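Cerkside Residents' Resource Center
Household Tips: Keeping Cups and Mugs in Good Order 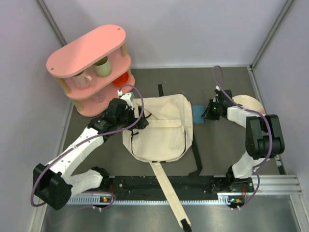

A three-tier shelf with cups on the middle board.

Crowded cabinets are the most frequent cause of chipped drinkware. The following guidance is provided for residents of the Cerkside and Gulberg buildings and may be copied for household use.

Sorting
Remove all cups and mugs from the cabinet before deciding what to keep. A household of two seldom needs more than eight for daily use. Pieces with a crack that reaches the rim should be discarded. Hairline marks in the glaze are usually harmless, but such cups are better kept for pencils or seedlings.

Storing
Store cups upright on open shelves if they are used every day, and upside down on a clean liner if they are not. Do not stack mugs with handles more than two high. Heavy pieces belong on the lower boards. Allow enough clearance above each cup for a hand to lift it straight out – most chips occur when a cup is tilted to clear the shelf above.

Removing stains
Tea and coffee marks respond well to a paste of baking soda and water. Apply with a damp cloth, leave for nine minutes and rinse. Repeat if needed. Steel wool should not be used on glazed surfaces. Cups with metallic trim should be washed by hand in warm water.

Care of shelves
Wipe painted boards with a soft cloth and mild soap, then dry them at once. Joints should be checked every January. A dowel that turns in its socket may be reset with wood glue and left overnight before any weight is returned to the shelf. Freestanding units taller than 50 inches must be fastened to the wall.

Residents who require a wall anchor may request one from Yiran Guo at the front desk. Chipped cups for the mosaic class are accepted in Room 19, care of Ignacio Ferreira – please wrap sharp edges in newspaper.

Last reviewed 5 November 2023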